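Gostdale folding table, five months in

I bought the Gostdale in June for the spare room, where we sort mail, wrap parcels and let the kids play.

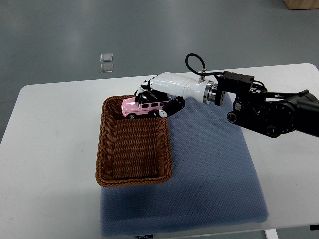

It weighs 11 pounds and the legs lock firmly. Setup takes one person.
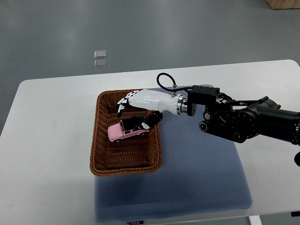 White tops show every mark, and this one is no exception. Ink came off with dish soap. A toy car in a wicker basket is no test of strength, but a full sewing machine didn't make it sag.

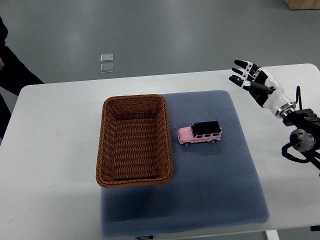 Does it wobble? Only on thick carpet.

I paid $221 at Ristcombe.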